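From: Kane Merrick
To: Lockyer Heritage Friends list
Subject: Re: [lockyer-heritage] Selton flour mill - what the new listing covers

Hello Kylie and everyone,

Thank you for sending the notes on the mill. I have read them two times and also the statement of significance from the council website. I answer your questions below, as far as I can. Please excuse my English where it is not so smooth.

Kylie Rutherford wrote:
> I see that the Selton mill went on the local heritage register in
> January, but the wording worries me. It names "the mill building and
> chimney" and says nothing of the weighbridge, the manager's cottage or
> the 14 iron windows on the creek side. Does anyone know if these are
> protected? Brosteo have already put in for a change of use to offices
> and I would hate to see the windows go in a skip. Also, is there still
> time to comment?
>
> Kylie

First the windows. In my understanding they are protected, because they are part of the mill building and the listing covers the whole exterior. The inside is a different matter. Only the timber posts on the ground floor and the grain hoist are mentioned by name, so the upper floors could be changed quite a lot without breaking any rule.

The weighbridge is on the same lot as the mill but it is not in the statement. I telephoned the planning counter and the officer told me that the boundary on the map is what counts, and the map follows the old fence. The weighbridge is inside this fence, the cottage is outside. So the cottage has no protection at the moment. It was sold separately, I think to Braltell, who wanted the land for their equipment and never used it. The roof on the south side is open now and the verandah posts are rotting at the bottom. For me this is the most urgent thing, more than the offices.

About the chimney: the engineer's report says it leans 111 millimetres out of true at the top. It sounds terrible, but the same report says the lean is old and the brickwork is sound below the second iron band. The mortar above must be raked out and done again with lime, not with cement. I would like our comment to say this clearly. At the old creamery they used cement and the faces of the bricks came off after four winters.

I finished scanning the old rate books for the mill and the cottage, 40 pages in total. They show that the cottage was always rated together with the mill until the last owner divided the land, and this is a good argument for extending the boundary. I put the pages in the shared folder, with a short list of the owners' names. Some of the handwriting I could not read, especially in the margins, so if somebody has good eyes please try.

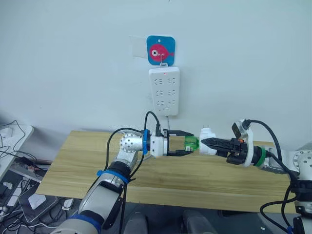 Power strip on its hook, with the fish.

For the application by Brosteo, comments are still open until the end of the month and must arrive before 5 pm on the last day. I read the drawings and I do not find them so bad. They keep the loading doors and put the lift in the rear addition, where the old boiler stood. What I do not like is the new glass entrance on the street side - it hides the painted sign, and this sign is in colour in the oldest postcard we have. They could move the entrance to the yard without losing any office space.

My proposal is that we write two separate letters. One is about the application, short and friendly, asking for the lime mortar, the repair of the iron windows and the moved entrance. The other asks the council to nominate the cottage and change the boundary. If we mix them, I am afraid that the cottage question will be filed with the offices and forgotten.

Kylie, would you write the first one? You know the building from inside much better than me. I can make a draft of the second and send it to the list for corrections, and you will surely find some!

One more question to all: does anybody have a photograph of the cottage with its original front fence? The council form asks for evidence of the garden too.

Kind regards,
Kane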